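Pre-purchase inspection, hand-held gripper tools, Niltau bench
Inspected by: Levente Csizmadia. Second reader: Minttu Kettunen.
Date: 2026-03-24

Scope: one tool on loan from Stikero, checked before the order for the second budget period goes in. The Nirudora quote is on paper only and was not inspected. Marks: OK, OPEN, FAIL, N/A.

## 1. Paperwork

- [x] Loan agreement signed by both sides – OK
- [x] Serial number on tool matches loan agreement – OK
- [ ] Declaration of conformity received – OPEN. Stikero sent the one for the previous model. Iker has asked again.
- [x] Manual in English – OK. Section on finger replacement is one paragraph and a drawing. Enough for us.
- [ ] Spare parts price list – OPEN. Fingertips are priced, links are not. We can't fill in the maintenance line without it.

## 2. Mechanical condition

- [x] Fingers close evenly along full travel – OK
- [x] No play in outer joints when closed – OK
- [ ] No play in inner joints when closed – OPEN. Slight movement on the right side. Levente accepts it for a loan unit, Minttu wants a limit in writing before we buy.
- [x] Ring fittings seated, none turning by hand – OK
- [ ] Inner faces of fingertips free of wear – OPEN. Treat fingertips as a consumable and budget two pairs per tool.
- [x] Fasteners marked after tightening – OK

## 3. Pinch and hand safety

- [x] Operator's hand stays behind guard in normal grip – OK
- [x] Fingers open on release of trigger – OK, 30 cycles, no sticking
- [x] No sharp edges on links – OK
- [ ] Pinch warning label on body – FAIL. Label is in the box, not on the tool. Apply before anyone else uses it.
- N/A Emergency stop. Tool is hand operated.

## 4. Work samples

The planned work is soft goods: bags, pouches, covers. Rigid parts stay with the existing fixture and are not a reason to buy.

- [x] Fold of mesh fabric held without slipping – OK
- [x] Zipper ridge on mesh bag gripped from both sides – OK
- [ ] Mesh free of snags after 30 grips – OPEN. No broken threads found. Repeat with worn fingertips, as new ones tell us little about month six.
- [ ] Stitched decoration not caught by fingertip – OPEN. Not tested yet. Add to the May round.

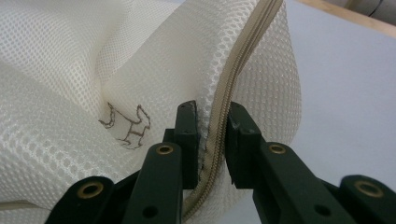

Comment, Anwara Wijesinghe: for the zipper samples, write down which way the tape runs between the fingers. Results from a straight run and a curved run should not be averaged. If the supplier offers a softer pad as an option, get it quoted as a separate line so it can be struck out without reopening the whole quote.

Comment, Levente: agreed. Pad option requested from Stikero. Nirudora lists one already.

## 5. Budget

| Item | Qty | Unit | Status |
|---|---|---|---|
| Gripper tool | 2 | 737 | Quoted |
| Fingertips, pair | 4 | – | Priced, discount open |
| Links, set | 1 | – | No price |
| Calibration and training | 1 | 493 | Quoted |

Prices in euros, before tax. The calibration fee covers both tools if they are delivered together. Split delivery doubles it, so the order should say one shipment.

Jolien Timmermans will hold the line in the Thambiah equipment plan until the end of May. After that it moves to the next period.

## 6. Result

Conditional pass for continued loan use once the label is on. Not cleared for purchase. To close: declaration of conformity, joint play limit, link prices, repeat snag test, stitching test.

Iker Figueroa to chase the first three with the supplier. Minttu to book the bench for the other two.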